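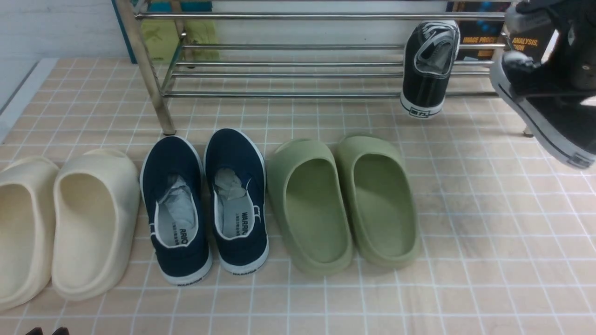 Natália Skála thought the first draft of this report spent too long on shutter speeds and too little on where I stood, and she was right, so the section on position now comes first. She also asked why a project on indoor badminton had been done without flash. The answer is that the club at Karkbridge does not allow it during play, and neither do most clubs I wrote to.

1. Aim

The aim was to find out whether usable action pictures of badminton could be made in an ordinary sports hall with lenses a student can borrow. By usable I mean sharp enough on the player's face to print at A4, with the shuttlecock somewhere in the picture. I did not count pictures of players between points.

2. Halls and equipment

I worked in two halls. Karkbridge has four courts, a dark green curtain at each end and old tube lighting. Nurnby has newer lamps but white walls, and the shuttle disappears against them. I went to Karkbridge for most of the evening sessions and to Nurnby for a junior tournament in March.

The camera was the department's older crop-sensor body. I used a 35 mm f/1.8 for the near court and an 85 mm f/1.8 for everything else. A 70-200 mm f/4 was also available, but I gave up on it after one session. At f/4 the camera needed an ISO setting so high that faces lost their detail, and I was still getting blurred rackets – and blurred arms with them.

3. Position

I tried three places: behind the baseline, level with the net, and the corner between the two. Behind the baseline I got the far player facing me, but the net ran across the chest or chin in nearly every picture. Level with the net gave good pictures of net play and very little else. The corner was the best compromise. From there the near player turns towards the camera on a backhand, and the far player is clear of the net post if you sit down.

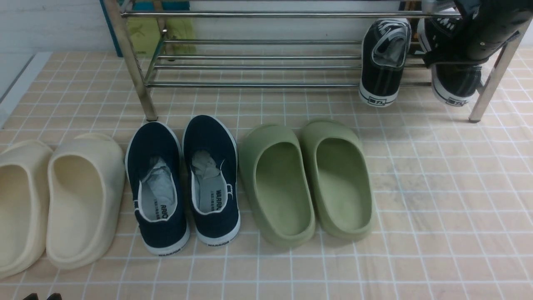 Sitting down mattered more than I expected. From standing height the background was mostly floor and court lines. From a low stool the player's head came up against the curtain, and the focus system found it more easily. At Nurnby I could not sit in the corner because the umpires' table was there, so those pictures were taken from the side and are weaker.

4. Settings

I started at 1/500 second and moved up to 1/1000 after looking through the first evening's files. At 1/500 the body is sharp on a clear but the wrist is not. Above 1/1000 I saw no gain that made up for the extra noise. The older lamps at Karkbridge also flicker, so two pictures in the same burst could come out different colours. I corrected this afterwards by hand, which was slow.

I set the focus to continuous with a single point and kept the point on the upper chest. Wide area focus kept jumping to the net.

5. Results

From the last Karkbridge session I kept 157 files after deleting the plainly out of focus ones. Of these, 35 had the shuttle in the picture and 10 met the full standard in section 1. Eight of the ten were taken from the corner. Smashes were the hardest. I had more success with net shots and with the lift, where the player pauses for a moment at full stretch.

6. Problems

The session lasted 90 minutes and I filled the camera's buffer several times by holding the button down. Short bursts of three worked better. I also forgot to write down which court each set came from, so I cannot compare courts, though I think the one nearest the doors is darker.

7. Further work

I would like to repeat the test with a full-frame body and with doubles, where the players overlap more. The club secretary has agreed to another evening in the autumn, and I would take the stool again.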